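Spring Ornaments: Storage, Sorting and Placement for the Current Season
Posted 19 March 2026
Filed under: Household, Seasonal

The seasonal review of the spring ornaments has been completed. Readers who follow the household entries on this blog will know that the winter items were addressed in a separate post, and that the storage closet on the upper landing was reorganized at that time. The present entry concerns the small eggs, the cups and trays used with them, and the arrangements for the hall table and the dining room through the end of April.

The collection stands at 40 pieces, of which 19 are striped. The remainder are plain, speckled or painted with flowers. Most were acquired over several years at the spring market in Forano, where one stall sells them individually from open crates. A smaller group came from a shop in Štefanec that has since closed. No new purchases were made this year and none are planned.

Storage

The previous method of storage was unsatisfactory. The eggs were kept together in a biscuit tin lined with tissue paper, and the tissue paper had settled to one side. Pieces at the bottom had been rubbing against one another each time the tin was carried up or down the stairs. Two of the painted eggs had lost color at the widest point, and one small chick (not part of the egg collection proper, but stored with it) had come apart from its base.

The tin has been retired and replaced with two divided boxes from Bronomel. Each box has a hinged lid and removable inserts, and the inserts can be cut to size with household scissors. The first box holds the plain and speckled eggs. The second holds the striped and painted ones. The boxes cost more than I had intended to spend, and the lids are stiff, but they stack properly and fit the shelf depth of the closet with a little room behind.

It should be recorded that the labels supplied with the boxes did not adhere well. They were replaced with ordinary masking tape, written on in pencil. The handwriting is legible at arm's length.

Sorting

Sorting was carried out on a dark surface. I recommend this to any reader with a collection of small glossy things. On the pale oak of the dining table, the cream and white eggs are difficult to judge, and fine scratches disappear. Against black they show clearly, as does dust, of which there is always more than expected. The purple pieces in particular look much stronger against a dark ground, and I had been underestimating them for some years as a result of always seeing them on a yellow tablecloth.

The procedure was simple. Eggs were taken out a few at a time, wiped with a soft cloth, turned over, and assigned to one of the boxes or to the group for display. White cups were kept to hand for small parts and loose pieces, and a tray served for carrying the selected pieces to the next room. The work should be done in one sitting if possible. When it was attempted over two evenings last year, several pieces were wiped twice and several others were overlooked altogether.

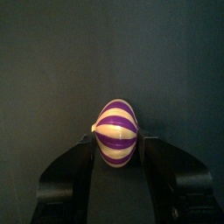
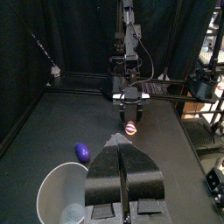
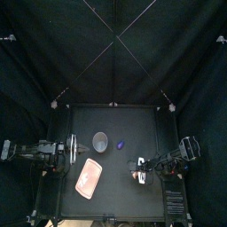
From first to last: a striped piece in purple and cream; the plain purple egg, a small striped egg and a white cup; the dark table with cup, small purple piece and pink tray.

The purple and cream design deserves a separate note. The stripes run around the body in curved bands, broad in the middle and narrower toward the ends, and the finish is very glossy. It has a small pointed nub, which gives it the look of a bulb of garlic or an onion more than that of an egg, and visitors have remarked on this. The question of whether it belongs with the eggs at all was considered. It has been kept with them on grounds of color. There is nothing else in the house that it could reasonably be stored beside.

The plain purple egg is plastic and presents no difficulties. It can be handled by children, and it may be dropped. It is usually the first piece to be put out and the last to be put away, and it has in the past been found in a coat pocket.

Striped eggs with a white ground and pinkish or purple bands are the ones I should like to show to better advantage. They were formerly placed in a bowl with everything else, where the bands merged into a general confusion of color. They require space around them. For this season they will be displayed singly or in pairs, with plain pieces between.

Trays and cups

A certain amount of correspondence was received last spring on the subject of trays, principally from one reader who holds that a tray has no place in a seasonal display. I have taken the point under consideration and do not agree. A flat tray with a rim prevents rolling. The hall table slopes very slightly toward the front door, and without a rim the eggs travel. The pink tray, with its rounded corners and lighter edge, has the correct proportions for the hall, and the white pattern across the middle is faint enough that it does not compete with whatever is put on top.

Cups are another matter. A plain white cup is useful during sorting, and I would not attempt the task without one, but it does not improve a display. Egg cups were tried on the dining table two years ago. The smaller eggs sank into them, leaving only the tops visible, and the arrangement was withdrawn before lunch.

Placement for this season

The following has been decided.

Hall table: the pink tray, set at an angle to the wall, with 8 eggs. Purple and cream pieces will be given preference. The lamp remains where it is.

Dining room: a low arrangement on the sideboard, with moss obtained from the garden center and the speckled eggs only. The table itself will be left clear for meals. The moss must be dampened every few days and is not to be placed directly on the wood.

Kitchen windowsill: the painted eggs, including the two with worn color, turned so that the worn side faces the glass. The afternoon sun on that sill is strong, and these pieces will be moved if there is any sign of fading.

Upstairs: no ornaments. This policy is unchanged.

Records

As part of the review, the collection was entered in Bridus, the notebook system I have kept for household matters since moving to this address. It consists of a ruled notebook, an index at the back, and a set of abbreviations that have become somewhat difficult to interpret. Each egg now has a line giving its color, its finish, where it was bought if known, and the box in which it is stored. The entries took roughly 40 minutes, not including a search for the pencil sharpener.

Gaps remain. I was unable to establish the origin of the piece shaped like a bulb, which does not appear in any earlier list. It may have arrived in a mixed bag from Štefanec. It may equally have been a gift that was not written down when it was received, in which case I extend my apologies to the giver and would be glad of a note.

Matters outstanding

The chick requires glue. The type used previously turned yellow, and suggestions for a clear adhesive suitable for painted surfaces would be appreciated in the comments.

The second Bronomel box has one compartment that is too shallow for the largest speckled egg, and the lid does not close fully when it is in place. The insert will be recut before the boxes go back into the closet in April.

A further entry on the table linens is in preparation. It will cover the yellow tablecloth, including the stain near the hem, and the napkins that no longer match it.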